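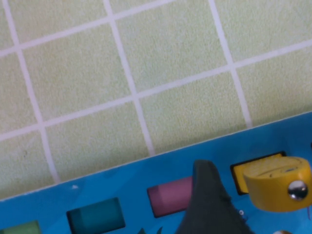

The Strap

Stefaniia Hutsuliak stayed after the club because the yellow strap would not open.

The others had gone for the bus already. Mr Drorik was washing cups in the next room, and he sang something low which she did not know. She sat on the high stool with the leader handles in her hands, and when she closed her fingers, the grey fingers on the other side closed too, a very small moment later.

"Once more," she told the arm. The club called it Ilar, after the dog of an older pupil, and the name was written on its base with correction fluid.

For the competition in Bronby each team had to bring 200 good recordings. A good recording was one where the arm did the task from the beginning to the end and the person did not help with the hand. Her team had 186. Most of them were buttons, as buttons were easy. You came down from above, you pressed, you went up. The snap was another matter. It was round and slippery, and the fingers slid from it like a spoon from an olive.

She brought the arm down between the pink button and the yellow one. On the screen the green tiles looked bigger than they were, like fields from an aeroplane. She moved slowly to the right. The tip touched the strap, the strap bent, and the snap stayed closed.

"You are pulling," said Mr Drorik from the door. He had a towel on his shoulder.

"It must be pulled."

"How do you do it at home? On your jacket?"

She thought about it. She had opened her jacket perhaps 1000 times and she did not know how. So she put down the handles, went to the hook on the wall and opened the jacket with two fingers, and then closed it, and opened it again with her eyes shut. Her thumb went under the edge first. It did not pull at all. It turned a little, as when one lifts the lid from a jar of jam.

"Under," she said.

"I have said nothing," said Mr Drorik, and he went back to his cups.

The first attempt was bad, and the second also. At the third she came in too low and the whole board moved on the tiles, so she had to get up and put it straight. Her neck hurt. She thought of Mfinanga, who had recorded 100 of the buttons alone in one week and had never complained, only eaten a great quantity of sunflower seeds.

Then she put the tip under the edge, and waited, and turned her wrist.

The click was so quiet that she looked at the screen to be sure. The strap was lying open. In the next room the singing had stopped.

"Did you save it?" he called.

She looked at the red light. It was not on.

"No," said Stefaniia. She closed the snap with her thumb and took the handles again.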